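Clarified milk punch, third attempt

2022-12-25

I have made milk punch twice before and written up neither batch. The first was cloudy and the second tasted of cardboard. The third went into the fridge in September and has held up well enough that I poured the last of it this week, so I am putting the numbers down before I lose the index card.

The base is 12 ounces of aged rum, a mid-priced bottle from the shop in Rarnham. I would not use anything better. The milk strips out a good part of the tannin and most of the color, and those are what you pay for in an old rum. To this I added 6 ounces of strong black tea, 5 ounces of lemon juice and 5 ounces of a plain one-to-one syrup. The peel of two lemons sat in the rum overnight and was removed before mixing.

The milk is 8 ounces, whole, not ultra-pasteurized. My second batch used the long-life kind and the curd was so fine that it went straight through the filter. Pour the punch into the milk, slowly, and not the milk into the punch. Gunther Dreßler, who got me started on this, heats his milk to 103 degrees Fahrenheit first. I tried it both ways with small samples. The warm milk gave a larger curd and a faster first pass, and the cold milk gave a slightly clearer result after the second. I went with cold.
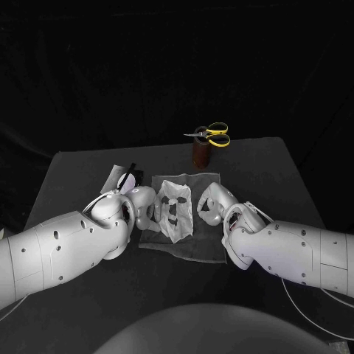
Two white arms over a dark gray tabletop.

Filtering is the slow part. Leave the mixture alone for an hour, then pour it through a coffee filter set in a strainer. The first few ounces will be hazy. Return them to the top once the curds have settled into a bed on the paper, and after that do not stir, scrape or tilt anything. The bed does the work. My first pass took 40 minutes to get halfway and then nearly stopped, so I left it in the fridge overnight under a plate. Changing the paper at that point is a mistake I made with batch one.

Yield was a little under 30 ounces, pale straw in color. I bottled it in two swing-tops and kept both cold. A small amount of white sediment showed up on day 17 and I poured off it.

As for serving, 3 ounces over one large cube is enough. It is softer than the acid level suggests, and I found that a dash of bitters muddied it. Grated nutmeg is traditional and I like it, but it leaves specks on a drink you have spent two days making clear - use it or don't.

Next batch will use green tea and 4 ounces of lemon in place of 5. I also want to try the dry gin from Moltdale, although I suspect the juniper will come through too strongly once the rum is out of the way.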